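Your First Pick in the Simulator: A Walkthrough for New Club Members

Welcome to the Vodusbridge robotics club! If you joined in July you have probably been itching to make something move, and this page will take you through it slowly, the way I wish somebody had taken me through it when I started. You need a club laptop, your login for Serkance (our simulator), and a bit of patience with yourself.

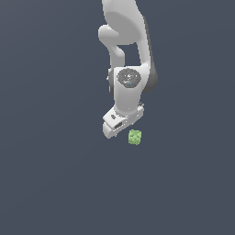 Written by Akihiko Ueda, club mentor
Filed under: Simulator, Beginners

Everything on this page happens on screen, so please don't worry about breaking anything. The worst you can do is fling a cube off into the void, and we have all done that (me more than most!).

Step 1. Start with the arm by itself

Open the project folder called Govport and load the empty world first. I know it's tempting to skip ahead, but spend ten minutes with just the arm. Move one joint at a time with the sliders and say out loud which part you expect to move. Then drag the view around and do it again, because left and right get muddled very quickly when you are looking down on an arm that hangs from the top of your window. When you're happy, press Home and save your view. 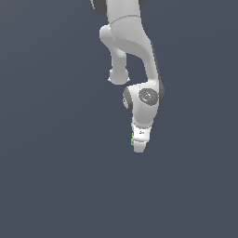 Step 2. Add the cube

Choose Add Object, then Cube, and leave the size alone. Open the hand panel and click Open before you go anywhere near it. Now bring the hand over in small moves, sideways first and down last. Set the speed slider to 18 and keep it there for the whole exercise, however slow it feels.
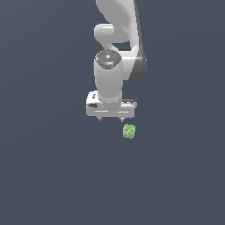 Most of the trouble I see on a Thursday evening comes from lining up by eye from a single view. You get the hand where it looks right, you go down, and one finger lands on top of the cube. With the cube sitting a little to the right of the hand's center line, under the right finger, you still have some sideways moving to do, even though the fingers are nicely open. Nudge across until the cube is between the two of them, and only then turn the view and check again from the side. If the fingers run at a slant to the cube, turn the wrist before going any lower.

When it all agrees from 2 views, lower the hand, click Close, wait for the reading in the hand panel to settle, and lift gently. If it slips, press Reset and have another go. My own first evening was mostly Reset.
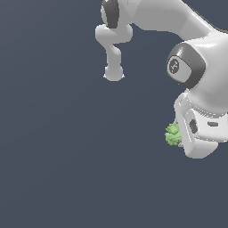 Step 3. Save your run and share it

Click Save Run and put your first name in the file name, please, or we end up with a folder full of "test" and "test new." A run is cut off at 1,480 steps, so if yours stops early you were probably admiring the view for too long. Copy the file to the Hamada folder on the shared drive and we'll play them back together at the next meeting. Bring the messy ones too!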